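Stop retuning the planner. Write the log viewer.

8 February 2018
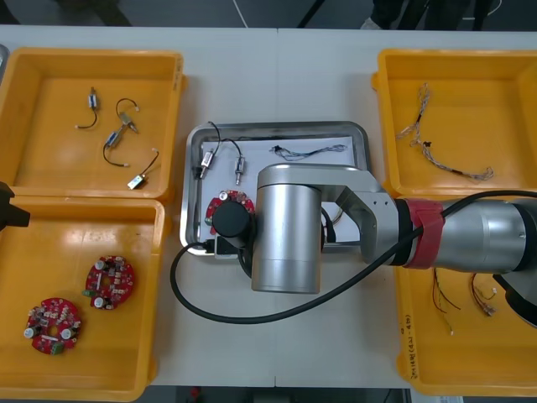

Gerrit Khumalo wrote back to my last post that I have it upside down, that a better planner makes most of the log reading go away, and that a team with time to build viewers is a team that has run out of robotics problems. Fair enough, he's shipped more cells than me. I still think he's wrong and I'm going to type this fast before a meeting.

Our job at Sadgate is kitting. Solenoids, round circuit boards, wire harnesses. Parts out of bins, onto a tray, or out of the tray and back into bins. Nothing exotic. Arm, cable, gripper, tabletop. The hard part was supposed to be grasping, and for a while it was. Leads curl every which way. A harness is basically a knot with a connector on it, and the pose estimator treats it like a rigid brick.

So what did we do last October? Swapped the planner. Then swapped the cost function. Then somebody (me) spent two weeks on smoothing. Pick rate moved a bit, then moved back. Very satisfying plots though.

Then Josée Vachon got fed up and wrote a thing. Ugly thing. One browser page, a timeline along the bottom, and at any instant it shows you the camera view, the pose estimate, the plan the arm had, and the plan the arm was really following. Those last two are different more often than you'd like. She loaded 494 failed picks and we went through them on a big monitor over several lunches.

Planner at fault: 11.

Eleven! Out of 494. The rest was junk. Stale transforms. A perception message that showed up after the plan had already been accepted, so the arm went with great confidence to where the part used to be. A retry loop that retried with the same bad estimate, over and over, because the code that was suposed to ask for a new image checked the wrong flag. A gripper driver reporting "closed" when it meant "command received". None of this is research. You can't write a paper on it. All of it was sitting in log files we already had, and we weren't reading them becuase reading them was miserable.

That's my whole argument really. Misery is a design problem. If it takes 40 minutes to line up three log files by timestamp, people will do it once and after that they'll guess. And engineers guess toward what they enjoy. I enjoy planners. So I found planner bugs.

Kristof Aerts makes a different objection, which I like better. He says a viewer only shows what you thought to record, so you end up with a nice picture of the stuff you already suspected. True. We didn't record cable state at all. The cable that runs along the arm does pull on the wrist in certain poses, we're fairly sure, and there's no topic for it, no field, nothing. Josée's page can't show it. But we only noticed the gap because a bunch of the failures had no explanation on the timeline. Blank space where a reason should be. I'll take a blank I can see over a plot that looks fine.

What I'd want from anyone selling us control software, and I'm looking at Mokoena and also the Barkonau people here. Ship the replay tool first. One clock. Let me scrub. Let me change one parameter and rerun perception on the recorded images without the arm plugged in. Put the code version in the log, please, every log, we lost a full day to that one. And store the plans that got rejected, with the reason. Nearly every stack throws those away, and it's the most useful data in the building.

Also budget for it. At Odbridge the tooling was always what you did if there was time left. There was never time left. Now I'd put one person on it from the first day, somebody good, and I'd make the planner wait.

Gerrit will say a perception guy would fix half my list by writing better perception. Maybe. Which half, though? Show me the timeline.

Harness grasping is still bad, by the way. Different post.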